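Handheld grippers, marker cube drops out at wrist roll
Shared workshop builds > Sensing and tracking

ceritz_bench
Third revision of the handheld grippers is printed. White body, padded finger tips, marker cube on top. Tracking holds fine with the gripper level. Past 135 degrees of roll the pose jumps, sometimes by a whole cube face, then comes back. Log from Thursday has 612 jumps, nearly all on the left unit. Same camera settings for both units. Ideas before I reprint anything?

r_alemneh
Whole-face jumps are usually two faces in view at a shallow angle and the solver picking the wrong one. Are you solving per marker or for the cube as one rigid body?

ceritz_bench
Per marker, then averaging.

r_alemneh
That would do it. Put all the corners of all visible faces into one solve. Averaging a bad pose with a good one gives you a third pose that is also bad.

nanetti_owl
Disagree that it's the solver. If the left is worse than the right with identical code, look at the hardware. Measure the cube. Ours came off the printer 0.4 mm out of square and the stickers had been put on by eye. We recut them with a jig and the jumps went away with the averaging still in place.

r_alemneh
They went away because your roll range was small. It's still the wrong way to do it.

nanetti_owl
We rolled through a full turn. I can post the log.

akpan7
Check the ink too. Glossy black goes gray under ceiling lights at some angles and the detector loses the border. Matte laser labels fixed that for me. Also leave a white margin outside the black square, at least one cell wide.

ceritz_bench
Put calipers on both cubes. Left one is out by 0.3 mm on one axis, right one is square. Margins are fine. Swapped the cubes between units and the jumps followed the cube. So nanetti_owl has a point, but I also changed to the joint solve and the count went down to 20 on the bad cube. New cube is on the printer.

r_alemneh
20 on a crooked cube supports both arguments. Post the number with the square one.

zenby
Does the chest unit see the cubes at full reach? Ours lost them below the waist.

ceritz_bench
New cube is on and the joint solve stays in. Zero jumps on the bench, so I've moved on to two-handed checks at full reach. I wear the flat unit on shoulder straps, high on the chest, with both arms out and a gripper in each hand. The right one gets tipped so the finger runs up along the edge of the curved desk, as that was one of the poses that failed before. The large beige floor tiles with gray grout give me straight lines to check drift against. Numbers for zenby's question once the logs are processed. 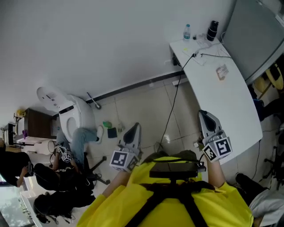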